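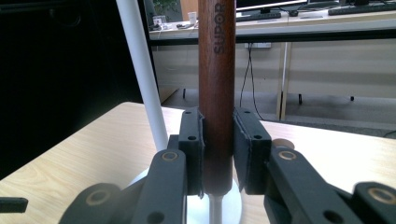

Getting the house ready for a TV finale night

6 October 2024

We've been having people over for season finales since the second year of Skollgate, and by now I've got the evening down to something I can manage without missing the first elimination. Most of what follows I learned by doing it wrong (ask my sister about the nachos). It works for any long live show with ad breaks: singing, dancing, baking, the one where they all live on a boat.

Cook before the opening credits

Anything that needs you standing at the stove is a bad idea. A two-hour live show has breaks, sure, but they're short, and half of them come right when somebody has just burst into tears. I make one big pot of something. Chili, lentil soup, pulled chicken, whatever you like, as long as it can sit on low with the lid on and get stirred now and then. Put the bowls next to the pot and let people serve themselves.

If you want something crisp, go for oven food and set the timer on your phone instead of the one on the oven. You won't hear the oven over a judges' argument! I bake wedges at 400 degrees and get them in the oven before the recap starts, so they're coming out by the time the first contestant is on.

Quiet snacks, please

I'm serious about this one. Tortilla chips during a ballad are a crime, and the bags are worse than the chips. Empty everything into bowls ahead of time. Soft pretzels, cheese cubes, grapes, popcorn if you must. Put napkins in more than one spot, too, or they'll all end up at the far end of the couch with my brother-in-law.

Sauces go in squeeze bottles. I used to set out a dish of salsa and a spoon, and then the lights were low and Andri Hauser reached for his drink, and we now have a different rug.

Sort the sound out the day before

Our old TV has the thin, tinny speakers they all seem to have, so I plugged in a Jastico soundbar, and for a whole season I couldn't make out a word the host said. The music was huge and the talking was mush. What fixed it for me was going into the settings, turning the bass down 6 notches, and switching on the speech mode. Try it with a recorded episode and jump back and forth between a song and the chatty bits until you're happy with both.

Also check that the batteries in the remote are good. I keep 2 spares taped inside the cabinet door (it's an Eberhard, with a deep back panel, so the tape never shows).

Beat the glare

If your show starts while it's still light out, sit in every seat at that hour and see which ones get the window reflected in the screen. In our room it's only the armchair. A dark towel over the curtain rod takes care of it, ugly as it is. Then put a small lamp behind the TV for later on, so that people can find their glasses without anybody turning on the big light.
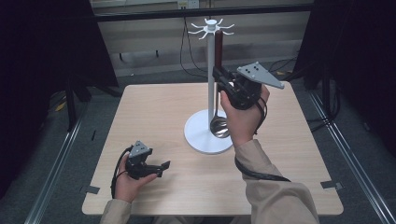

How do I keep people from hearing spoilers when they're running late?

Phones in a basket by the door, and start the recording a little behind the live broadcast. I record on a Plavico box and we all begin together once the last car is in the driveway. You get to skip the ads as well, though then you need to pause on purpose for food. Mute any group chat with relatives in it. My aunt texts the winner's name in capitals before the confetti has landed.

Scorecards

Index cards cut in half and a mug of pencils. Everybody writes down a score for each act before the judges speak, and no changing it afterward. The most we've ever had was 11 people scoring, and adding it all up took me so long I missed a duet, so now whoever guessed worst last time does the math. For the holiday special in December I use the backs of old greeting cards, which look nice and cost nothing.

Wipe down during the last break

Not a full cleanup! Run a sink of hot soapy water before the show, and at the last break carry everything greasy over and drop it in. It soaks through the results, the speech, the winner singing the song again, and afterward it all comes clean with hardly any scrubbing. The big pot gets a spoonful of baking soda and stays overnight.

Crumbs in the couch I leave for the morning. Pull the cushions off, use the narrow vacuum nozzle along the back seam, and look under the middle one for the remote.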